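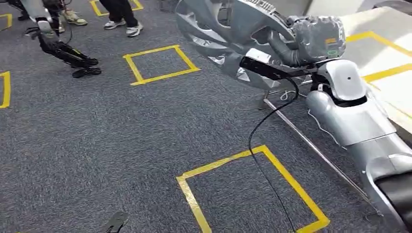 ## 3. Floor marking

The layout exercise was meant to find out whether tape alone, without printed labels, is enough to tell people where things go in a shared store room. Stumport, the plan we worked to, gives every item that stands on the floor its own bay. Bays are rectangles of bright yellow tape laid straight onto the grey low-pile carpet, with the strips overlapping at the corners so that no gap opens when one strip lifts. Mitred corners were tried in April and dropped.

The standard bay measures 600 mm on each side, taken to the inside edge of the tape. A larger bay of 748 mm was used for wheeled items, whose castors swing outside their own footprint when turned.

### 3.1 Method

Lines were set out in chalk from the long wall, checked across both diagonals, then taped. Any bay with diagonals differing by more than 5 mm was lifted and laid again. Two tapes were compared, Zarkell and Ghauri. Both were pressed down with a hand roller and left overnight before anything was placed on them.

### 3.2 Results

In 47 returns logged during the trial, most items came back inside the correct bay. The errors were nearly all between neighbouring bays of the same size. Zarkell held better at the corners. Ghauri was easier to tear by hand but lifted where feet caught the ends, and the pile showed through after cleaning.

Cables were the main fault in the layout. A lead hanging from a stand can run over the tape and into the next bay even when the stand itself is in the right place. Stirneo, the second plan, leaves a strip between bays for this. It takes more floor and was tested on one side of the room only.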